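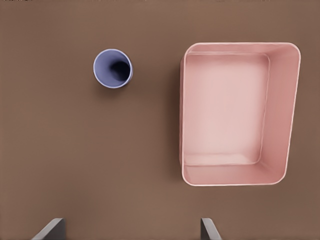

The cup-and-bin task in the simulator, seen from overhead, gripper open.

I spent an afternoon in May at the Tolbridge student robotics open day, and I'm still grinning about it. I'd gone expecting wheels and remote controls (there were a few of those out in the hallway), but the room everyone kept drifting back to was the simulation lab upstairs, where the Plernum team had their project running on a row of monitors.

Plernum is a student project in its second year. The job they've set themselves sounds tiny: get a robot to pick up a small cup and put it in a bin. Blue-violet cup, pink bin, brown table, and that's the whole world. Then you watch a student try to explain to the software where the cup is, and you see why it has kept them busy for so long!

Genivaldo Evangelista teaches the class and was happy to let visitors stand right behind the students while they worked. He starts everyone in simulation, partly for the obvious reason that you can crash all day and only lose time. The team had done 700 runs by the time I visited, and they keep a log of every one, with a column for what went wrong. I could have read that column for an hour. "Pushed cup." "Closed too early." "Let go over table." One just said "why."

There are 5 students on the team and they swap jobs every few weeks, so the person writing the grasping code in the fall might be fixing the lighting by spring. The lighting came up a lot. The inside of the cup goes nearly black on its shaded side, and one student told me an early version of their program treated that dark patch as a separate object. She fixed it herself and was rightly proud.

Visitors got a turn too. Faisal Soomro, a senior, set me up with the manual controls and a lot of patience. My first try knocked the cup flat. My second wasn't much better. On the fourth I got it into the bin and the kid waiting behind me clapped, which I'll take.

Later in the summer they're off to the Kerkier Challenge, where 58 school teams run their code on tables they haven't seen before. Their practice for that is moving the cup and bin to new spots between runs, and they argue cheerfully over who gets to pick.

Doors closed at 4 and I was one of the last out. If you go next year, take the stairs by the Cavalcanti Building entrance and head for the simulation lab first, as the line for the controls gets long after lunch.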